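# Udard Cenley desk, white, the long one

Quick writeup, four months in.
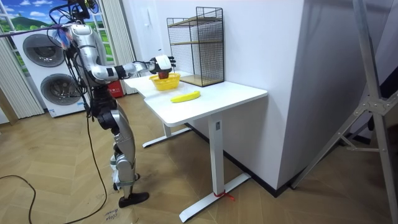

*Marlene Pruitt*

Bought in November, $630 with delivery. Went back and forth between this and the Lu, which is cheaper and comes in more colors, but the Lu has a crossbar right where your knees go. Sat at one in the Pledcombe showroom for a while and kept hitting it. So, the Cenley.

**Delivery.** Three boxes, two showed up together and the third on a Sunday morning, no call, left on the porch. That one had the top in it. Heavy. Cardboard crushed on one corner but the top was fine inside. Would have liked a text.

**Putting it together.** The booklet is all drawings, no words, and steps 6 and 7 are in the wrong order. If you put the back rail on when it tells you to, you can't reach the two inside bolts. Had to back it all out. Hex key in the bag is junk, use your own. Took me an evening, with a break for dinner. Get a second person for flipping it over. I didn't and I scuffed the floor.

One bolt was missing too. Emailed them, got case number 3945 and then silence for nine days, then an envelope with the right bolt plus two extras. No note. Fine by me.

**The top.** Good. Matte, not that shiny white that shows every fingerprint. Coffee wipes off if you get it the same day. Ballpoint does not, I have a small blue line by my right elbow that's been through dish soap, baking soda and one of those white eraser sponges. The sponge left a slightly shinier patch so now I have a line and a patch. Don't use the sponge.

It does show dust. Dark crumbs, pencil shavings, all of it. I wipe it down more than I ever did the old brown desk.

**Wobble.** None at first. Then a little, side to side, after a month or so. Tightened everything once and it went away, then it came back when we turned the heat on. I just keep the hex key in a mug now. If you type hard and have a monitor on an arm you'll notice it more than I do.

**Cables.** There's a tray underneath. Too shallow for a power strip with any kind of big plug. I ended up using stick-on hooks, they've held so far exept one.

**Storage.** No drawer! Knew that going in, still annoying. The add-on drawer from Udard is priced like a whole other piece of furniture and the reviews say it sticks. I went with little plastic baskets from the dollar store. Pens, tape, chargers, the stuff that rolls. They slide around fine on the top and don't scratch it, and when I need the room I just stack them on the floor.

**Height.** Fixed. I'm 5'4" and it's a hair high for me, I use a footrest. Taller people in the house have no complaints. The feet screw out for uneven floors but they only go up, obviously, so no help there.

**Smell.** Yes, for a week or so. Opened the windows.

Things I'd want to know if I was buying:

- the measurements on the site are for the top only, legs sit in a bit from the ends
- returns are free but you have to box it again, so keep the boxes (I didnt)
- the white and the "soft white" are different, soft white is kind of cream
- doesn't come with a grommet hole, you can order it with one but it's extra

Would I buy it again, yeah, probably on sale. 4 out of 5. Will add to this if the back rail bolts start going again or if I get that pen mark out.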